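그리퍼 비교, 잡기 쉬운 물건부터 치우고 시작하자

입력 2020-01-06 | 글 자동화 칼럼 필진
인쇄 | 이메일로 보내기 | 공유 146 | 댓글 4

그리퍼를 새로 고르는 회사에서 자문 요청이 오면 나는 먼저 시험에 쓸 물건을 보여 달라고 한다. 대개는 알루미늄 블록이나 골판지 상자, 또는 업체가 시연용으로 가져온 플라스틱 원통이 나온다. 이런 물건으로 시험하면 요즘 나오는 그리퍼는 거의 다 합격한다. 합격한 제품끼리는 가격으로 순위가 정해지고, 구매 담당자는 보고서를 쓰기 편하다. 현장에 설치한 뒤에야 차이가 드러나는데 그때는 계약이 끝나 있다.

나는 이 순서가 잘못됐다고 생각한다. 그리퍼 비교는 잡기 어려운 물건으로 시작해야 하고, 쉬운 물건은 장비가 제대로 연결됐는지 확인하는 용도로만 쓰면 된다.

지난해 8월에 두 제품을 나란히 시험할 기회가 있었다. 하나는 Nevness의 손가락형 그리퍼였고 다른 하나는 Rultance의 흡착과 손가락을 겸한 제품이었다. 의뢰한 곳은 생활용품을 섞어서 다루는 물류 업체였다. 처음 받은 시험 계획서에는 상자류만 적혀 있었다. 실제 창고에서 문제가 되는 품목이 무엇이냐고 물었더니 자루가 달린 솔, 얕은 그릇, 말랑한 장난감, 포장이 반쯤 벗겨진 물건이라는 답이 왔다. 계획서에는 그중 하나도 없었다.

계획을 다시 짰다. 상자는 첫날 오전에만 쓰고 나머지 시간은 전부 문제 품목에 배정했다. 양쪽 업체 모두 달가워하지 않았다. 한쪽은 자사 제품의 권장 대상물이 따로 있다고 했고, 다른 쪽은 조명을 바꾸면 결과가 달라질 수 있으니 조명부터 맞추자고 했다. 둘 다 일리가 있는 말이다. 그렇지만 창고의 조명은 시험을 위해 바뀌지 않고 주문도 권장 대상물만 골라서 들어오지 않는다.

결과를 자세히 공개할 수는 없다. 말할 수 있는 것은 상자로 본 순위와 문제 품목으로 본 순위가 서로 달랐다는 점이다. 상자에서 앞선 제품은 속도가 빨랐고 동작도 깔끔했다. 그 제품이 솔 앞에서는 자주 멈췄다. 머리 쪽은 두껍고 손잡이는 가늘어서 어디를 잡느냐에 따라 무게중심이 크게 달라지는데, 손가락이 벌어지는 폭과 힘을 중간에 조정하는 기능이 약했다. 느린 쪽은 자세를 한 번 더 고쳐 잡았고 그만큼 시간을 썼지만 떨어뜨리는 일이 적었다.

여기서 어느 쪽이 더 좋은 제품이냐고 묻는 것은 큰 의미가 없다. 상자만 다루는 라인이라면 빠른 쪽을 사면 된다. 문제는 시험 품목을 바꾸지 않았다면 의뢰인이 이 선택지를 아예 보지 못했을 것이라는 데 있다. 비교표의 숫자는 다 맞는데 표를 만든 질문이 틀린 경우다.

제조사 자료에 대해서도 한마디 해야겠다. 가반하중, 파지력, 반복 정밀도는 필요한 수치다. 나도 후보를 추릴 때 그 표를 먼저 본다. 다만 그 수치는 손가락이 물건에 제대로 닿은 다음의 성능을 말한다. 통 안에서 벌어지는 실패의 상당수는 닿기 전에 생긴다. 손가락이 옆 물건을 밀어 버리고, 브래킷이 통 벽에 걸리고, 기울어진 그릇의 테두리를 손가락이 타고 넘는다. 이런 일은 사양표의 어느 칸에도 적혀 있지 않다.

통도 시험 조건의 일부로 봐야 한다. 새로 산 깨끗한 통에서 시험하고 현장에서는 긁히고 얼룩진 통을 쓰는 곳이 많다. 금속 바닥이 닳으면 빛을 고르지 않게 반사하고, 깊이 카메라는 그런 곳에서 값을 잃거나 엉뚱한 값을 낸다. 벽이 비스듬한 통은 물건이 가운데로 모이는 장점이 있는 대신 모서리에 기댄 물건의 각도를 읽기 어렵게 한다. 나는 시험용 통을 새로 사지 말고 현장에서 쓰던 것을 가져오라고 권한다. 가능하면 가장 낡은 것이 좋다. 비용도 들지 않는다.

통을 어떻게 고정하느냐도 적어 두어야 한다. 클램프로 단단히 묶은 통과 그냥 올려놓은 통은 결과가 다르다. 손가락이 벽에 닿았을 때 묶인 통은 힘을 그대로 돌려주고, 올려놓은 통은 조금 밀리면서 충격을 흘린다. 현장의 통이 컨베이어 위에서 움직인다면 고정한 상태의 시험은 절반만 한 셈이다. 그런데도 보고서에서 고정 방식이 적힌 줄을 찾기가 어렵다.

케이블 이야기는 더 드물게 나온다. 그리퍼를 바꾸면 공압 튜브와 전선의 굵기와 개수가 바뀌고 손목을 도는 경로도 바뀐다. 손목 관절에서 고리를 만들어 여유를 주는 방식은 흔히 쓰이고 나도 쓴다. 여유가 모자라면 손목이 돌 때 당겨지고, 너무 많으면 통 벽이나 물건에 걸린다. 시험에서 쓴 자세가 단순하면 이 문제는 나타나지 않는다. 수직으로 내려가 상자를 집는 동작만 반복하면 케이블은 거의 움직이지 않기 때문이다. 비스듬히 들어가서 손잡이 방향에 맞춰 손목을 돌려야 하는 물건을 넣으면 첫날에 드러난다.

Brosa라는 제어기를 붙여 본 적이 있는데, 관절 회전 범위를 소프트웨어로 제한해서 케이블을 보호하는 기능이 있었다. 편리한 기능이다. 동시에 그 제한 때문에 잡을 수 있는 자세가 줄어들고, 줄어든 만큼 성공률이 떨어진다. 이 손실을 그리퍼의 탓으로 적은 보고서를 본 적이 있다. 제한을 켠 상태와 끈 상태를 따로 적었더라면 생기지 않았을 오해다. 제어기의 설정은 그리퍼 점수와 한 장에 같이 적어야 한다.

카메라도 마찬가지다. 팔 끝에 다는 방식과 위나 옆에 고정하는 방식을 두고 논쟁이 잦은데, 그리퍼를 비교하는 동안에는 어느 쪽이든 하나로 정해 놓고 바꾸지 않는 편이 낫다. 고정 카메라는 팔이 내려간 순간에 팔에 가려 물건이 보이지 않는다는 약점이 있다. 대신 나중에 실패 장면을 다시 볼 때 팔과 통의 관계가 한눈에 들어온다. 내 경우에는 인식용 카메라와 기록용 카메라를 따로 둔다. 기록용은 비싼 것이 필요 없다.

시험 기간에 대한 반론은 자주 듣는다. 어려운 물건으로 시험하면 실패가 많고, 실패가 많으면 원인을 분류하느라 일정이 늘어난다는 것이다. 사실이다. 위의 시험도 계획보다 약 2주 늦게 끝났다. 의뢰인은 불만이었고 나도 할 말이 많지 않았다. 그래도 설치한 뒤에 같은 분류 작업을 하게 되면 라인을 세워 놓고 해야 한다. 어느 쪽이 비싼지는 각자의 라인에서 계산해 보면 된다.

또 다른 반론은 공정성이다. 까다로운 물건은 놓이는 자세가 매번 달라서 두 제품에 똑같은 조건을 줄 수 없다는 주장이다. 나는 이 반론을 더 무겁게 받아들인다. 같은 솔이라도 손잡이가 벽에 붙어 있을 때와 가운데 누워 있을 때는 난이도가 다르다. 완전한 해결책은 없다. 배치를 미리 몇 가지 정해 놓고 사진을 찍어 둔 다음, 두 그리퍼에 같은 배치를 번갈아 주는 방법이 지금으로서는 가장 낫다. 머리빗과 파란 그릇, 장난감을 한 통에 섞어 넣는 정도면 준비하는 데 큰돈이 들지 않는다.

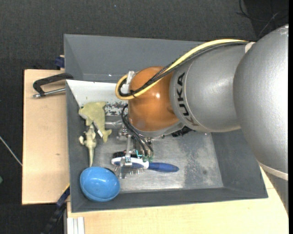
그리퍼 두 개를 비교할 때 성공률만 재면 충분한가? 성공률에 더해 실패의 종류와 다시 시도하는 데 걸린 시간까지 적어야 비교가 된다.

실패를 한 가지로 묶으면 쓸모가 없다. 못 잡은 것과 잡았다가 떨어뜨린 것은 고치는 방법이 다르다. 앞의 경우는 인식이나 접근 경로를 먼저 의심하고, 뒤의 경우는 손가락 재질이나 힘 설정을 본다. 두 개를 한꺼번에 집은 것도 따로 세어야 한다. 물류 업체에는 이것이 가장 비싼 실패일 수 있는데, 흔히 쓰는 집계표에서는 성공으로 처리되기도 한다.

손가락 끝을 갈아 끼우는 시간도 재 두라고 말하고 싶다. 고무 패드는 소모품이고 현장에서 바꾸는 사람은 엔지니어가 아닐 때가 많다. 볼트를 풀고 위치를 다시 맞춰야 하는 구조인지, 밀어 넣으면 끝나는 구조인지에 따라 한 해 동안 쓰는 시간이 달라진다. 카탈로그에는 보통 교체가 간편하다고만 적혀 있다. 직접 해 보면 공구가 들어갈 틈이 없는 제품이 있다.

구매하는 쪽에서 요구하지 않으면 업체는 이런 시험을 먼저 하자고 하지 않는다. 업체를 탓할 일은 아니다. 자기 제품이 잘하는 일을 보여 주는 것은 영업의 기본이다. 시험 품목과 통과 기록 양식을 정하는 일은 사는 쪽의 몫이고, 그 목록을 견적 요청서에 첨부하면 된다. 첨부된 목록을 보고 참가를 포기하는 업체가 나올 수도 있다. 내가 맡은 건에서는 그런 연락이 일찍 온 덕분에 오히려 일정을 아꼈다.

인쇄 | 이메일로 보내기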